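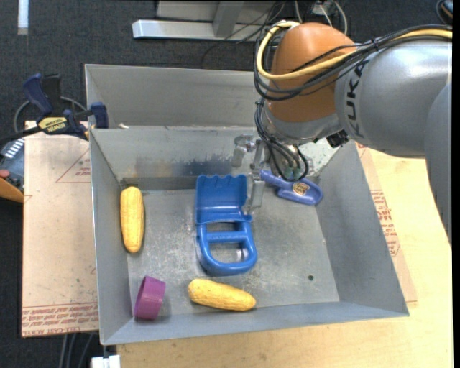
I've been on a sand toy kick since May, when we got back from Prilmont with half the beach in the trunk. My sister thinks grown women shouldn't have opinions about plastic shovels. I have so many opinions!

My favorite is still the plain scoop, and blue if I can get it, because blue shows up in the sand and in the grass and at the bottom of a murky wading pool. Get one with a wide, shallow bowl and a bit of a toothed edge. The teeth bite into packed sand where a straight edge just skids, and then when the kids are done digging they drag it around backwards and make roads (my nephew will make roads for an entire afternoon if you keep the snacks coming). The deep narrow ones look like they'd carry more, but a four-year-old fills one up and can't lift it.

Hok-lam Cheng left a comment last time asking how I store all of it. Not well! For years I had a mesh bag on a hook, and every wet thing in it dripped on my shoes. Now I'm a metal bin person. Sloped sides, flat bottom, big enough that you can see everything without digging. Mine came from a yard sale in Odetdale for 15 dollars, already scratched to pieces, and I love that I can't make it look any worse. Once a week I tip it up and hose it out, and the sand goes back in the sandbox where it belongs.

I do keep fewer toys in it than I used to — 12 at most, and the rest live in the garage until somebody gets bored. They play longer with the small bunch.

Next up is the sandbox lid, which has warped again. I bought hinges. They're the wrong size, so I'm going back to the store tomorrow morning.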